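**Busisiwe Moodley on moisture, adhesive and parquet that lifts**

Busisiwe Moodley has inspected failed wood floors for 18 years, most of them from a two-room office in Sokdale. Her reports run to four pages. The first is always moisture readings.

"People send me a photo of the gap and ask which glue was used," she says. "I want the readings from the slab and the readings from the wood, with the meter model written down. The photo can wait."

Wood moves across the grain far more than along it. In a floor of narrow staggered strips, each strip moves very little, but the movement adds up over the width of the room. Moodley says most of the failures she sees come from an expansion gap that was filled, usually by a painter or a kitchen fitter who arrived after the flooring crew had left.

"They caulk it. Then the heating goes off, humidity comes up, and the field has nowhere to go. It lifts in the middle of the room and the owner blames the middle of the room."

The job she cites most often is a library reading room in Surkulthorpe, where 361 square feet of oak strip came up in one season. The installer, Mudassar Satti, had kept a log of every delivery and every reading, and she credits the log with settling the dispute in one meeting. The boards had been stored on site for seven days, at a moisture content within two points of the subfloor. The perimeter gap had been closed by others.
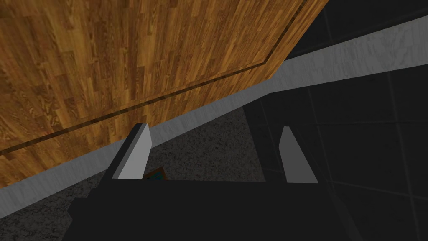

Borders are a separate matter. A border strip set around a main field looks simple on a drawing, but the two areas may run in different directions and so move differently. Moodley prefers a dividing strip between them and wants it bonded on one side only.

"If you glue both sides, you have made one large panel and you should calculate it as one large panel. Hardly anyone does the calculation."

She is less strict about adhesive. Elastic types tolerate more movement, hard types give a firmer floor underfoot, and she has passed both. She does object to spot gluing. On one contested floor she lifted 196 strips and recorded the coverage on the back of each. The median was under half.

Asked about refinishing, she gives a short answer. "Measure the wear layer first. If there isn't enough left, stop."

She is now drafting an inspection form with Ruxandra Pascu, a surveyor. The current version has a line for who closed the perimeter gap, and when.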